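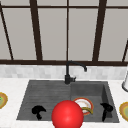 Teaching by hand and by remote: common questions

Do I need to know how to program?
No. You either guide the arm by hand or drive it with the remote handset. Dulmont records the movement as you go.

Which method should I use?
Hand guiding suits slow work on a bench. Use the remote for anything in a simulated kitchen, as there is no arm to hold.

How many demonstrations does a task need?
Simple pick-and-place tasks need some 30. Clearing a sink takes more, because items overlap and the sides get in the way.

I dropped the plate halfway through. Should I delete the run?
Keep it and mark it as failed. Failed runs are stored separately — they don't count towards your total.

Can two people teach the same task?
Yes, up to 4 people per task. Each needs their own login.

How long are recordings kept?
Until you remove them, or until the project reaches 1,000 runs.

Who do I ask for a handset?
Dilruba Akanda. For login problems, contact Kumudini Nanayakkara.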